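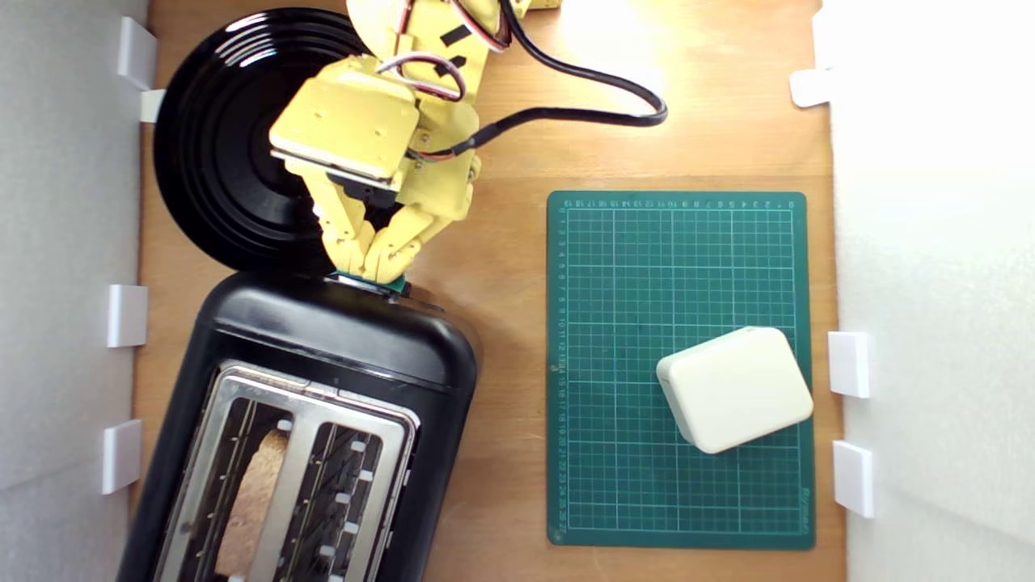 The toaster with one slice of bread in the left slot, cutting mat to the right.

Minutes of the breakfast corner meeting, Lendora house, September

Present: Adaeze Aliyu (chair), Yakubu Okonkwo, Bukola Adeleke, Aminu Haruna (minutes)
Apologies: Adaeze Ibrahim

The meeting was opened at 5 in the afternoon. The minutes of the last meeting were accepted with one correction: the bread is ordered from Kollen, not from Flirkar.

1. Toaster
Yakubu has cleaned the crumb tray and asks that it is done every week from now on. Bukola said that many people put in one slice only and use always the left slot. She would like that both slots are used in turn. Adaeze A. did not think this makes a difference to the toaster, but there was no objection. It was agreed to put a short note on the wall of the kitchen.
The question of a second toaster was discussed again. There are 31 persons on the breakfast list and the queue before the morning shift is long. Yakubu will ask for prices and bring them to the next meeting.
Action: Yakubu (prices), Bukola (note).

2. Table
Bukola reminded that the cutting mat is for paper and card. Bread must be cut on the board in the drawer - two persons were seen doing it on the mat. The mat can stay on the table beside the toaster, but it must be wiped after breakfast.
The big black plate was also mentioned. Aminu proposed to keep it in the cupboard when it is not needed, so that there is more place for cups. Agreed.
Action: Aminu.

3. Bread order
The last order was for six loaves and it was finished too early. Adaeze A. will change the order to eight. The Căpraru rye bread is wished by several persons, but it is cut thick and Yakubu is not sure that it goes well in the slots. He will try one loaf first.

4. Any other business
The key for room 341 is still missing. Whoever has it, please give it to Aminu.

The meeting was closed at 6. The date of the next one will be sent by Adaeze Ibrahim.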